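3. Bedside storage in small bedrooms

3.1 Background and sample

The bedroom is the smallest room in most of the flats we studied, and it is also the room where people keep the most small things. Earlier housing surveys in Kurkska asked about wardrobes and beds only. The bedside was left out, and so we know little of what people put there and why. In this section we report the part of our survey that concerns the bedside cabinet and the loose containers kept on it or near it.

The questionnaire was sent to 600 households in two districts, Kurkska and Priltov. We received 389 complete answers. In addition, we visited 26 households at home in November, to speak with the residents at more length. All flats in the sample have a bedroom that is too narrow for a cabinet on both sides of the bed. 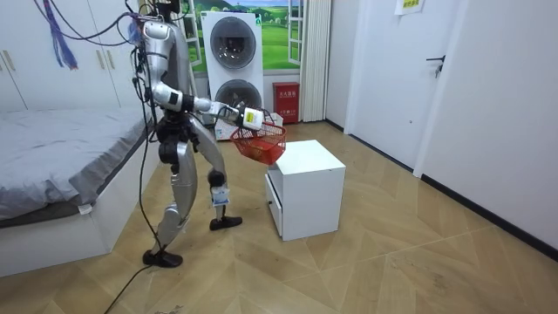 Figure 3a. Small white cabinet and red plastic basket in a bedroom.

Reading time for this section: 4 minutes

The two districts differ in age. The buildings in Priltov are older, and the bedrooms there often have a deep window sill which takes over a part of the work of the bedside cabinet. In Kurkska the sills are shallow, and residents put a lamp, glasses, medicine and a telephone all on one surface. Several of them told us that the surface is "always full by evening", and we heard this also from people who described themselves as tidy.

We asked each household to name the objects that stay at the bedside overnight. We did not give a list to choose from, as a list in our pilot study made people remember objects that they did not have there. The answers were then coded by two of the authors separately, and the cases of disagreement were discussed until we agreed on one code.

3.2 Closed storage and open storage

Residents make a clear difference between things that may be seen and things that should not be seen. Medicine, letters and hand cream go into a drawer. Books, water and chargers stay on top. When there is only one drawer, it fills quickly, and the resident must decide again what is private. Most people we visited had solved this by adding an open container, such as a basket, a box or a tray.
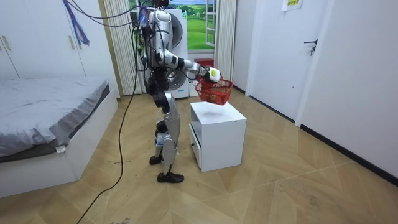
Figure 3b. Basket with open top, held over the cabinet.

3.3 The basket as a movable drawer

The open basket has one advantage over the drawer, which is that it can be carried. Residents in Kurkska take it to the living room in the morning and bring it back at night. One woman in Priltov keeps her knitting in such a basket and places it on the cabinet only when the bed is made. For her the cabinet is a place to park the basket, and the drawer is hardly opened.

The size of the top surface matters here more than the volume of the cabinet. A basket with a wide opening and a narrow base needs little surface to stand on, but it reaches over the edges and takes the place of the lamp. We found complaints about this mostly in homes where the cabinet top was less than 50 cm wide.
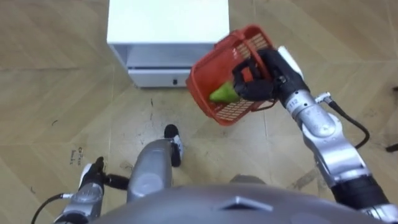

The floor was the second place for baskets, and the opinions about it were divided. Older residents did not want to bend down for their things, and some of them were afraid to stumble at night. Younger residents did not mind, but said that the basket had to be moved each time they cleaned the floor. A light floor was also said to show dust sooner, so that cleaning was done more often and the basket was moved more often as well.

A few households had tried a second cabinet from the Fehr or the Kokholm range, placed at the foot of the bed. In most cases it was later moved to the hall. The residents explained that they wanted to reach their things while lying down.
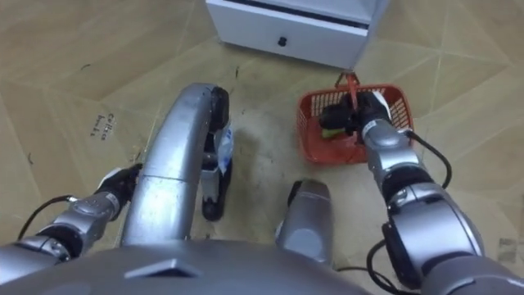 Figure 3c. White cabinet on a beige floor, seen from above.

3.4 Limits of the data

The home visits were made in the afternoon, when many bedrooms had already been put in order, and our notes on the cabinet tops may therefore show less than what is there at night. We also did not ask about shared bedrooms in enough detail. Where two persons use one cabinet, the answers came from one of them only, and we cannot say if the other would agree. The same limit applies to the wardrobe data in Section 4.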